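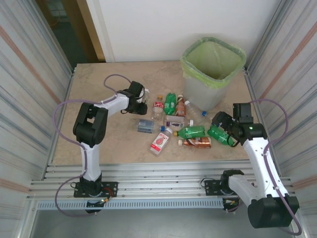 3.2 Collection of bottles

Empty drink bottles were collected in two towns, Rumance and Brastico, during February. Households rinsed the bottles and left the caps on if they still had them. We kept 300 bottles from each town for the deposit survey.

Bottles were grouped by size before weighing. Crushed bottles stayed in the sample, as shops in both towns accept them for refund. More than 1000 were turned in overall.

Figure 2. Plastic bottles in a lined bin. 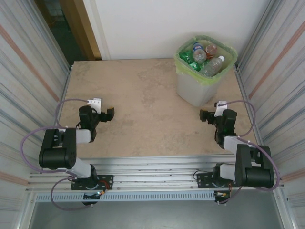
3.3 Refund rates

Shops in Brastico paid the refund in cash. Those in Rumance gave store credit.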